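Kit de préhension manuelle Gotach – lot club et atelier | Rernow Éducation

Réf. 187. Lot de 2 pinces tenues à la main, avec cubes de marqueurs noir et blanc et câbles. Destiné aux clubs de robotique et aux projets d'élèves, à partir de 15 ans.

Les élèves exécutent eux-mêmes une tâche ménagère, pinces en main, puis préparent les enregistrements pour l'entraînement d'un bras. Le livret, rédigé par Zsófia Fodor, propose des séances d'environ 20 minutes : vitres, rangement, ramassage au sol. Chaque fiche indique le matériel à prévoir – raclette, chiffon, petits objets – et la position de départ.

Le club de Distville utilise ce lot pour son projet « Fenêtres », encadré par Yaqin Tan. Ses fiches de séance sont jointes à la livraison.

Non fournis : ordinateur, outils de nettoyage, mallette Scanlon. Prochaines expéditions en février. Devis pour établissements sur demande.

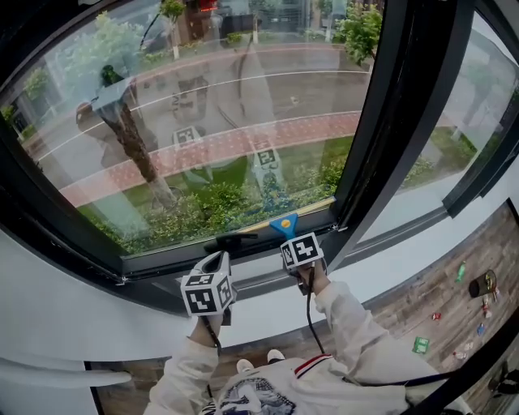

Peut-on commander une pince seule ?
Les pinces sont vendues par deux. Une pièce de remplacement peut être demandée au service après-vente avec la référence du lot.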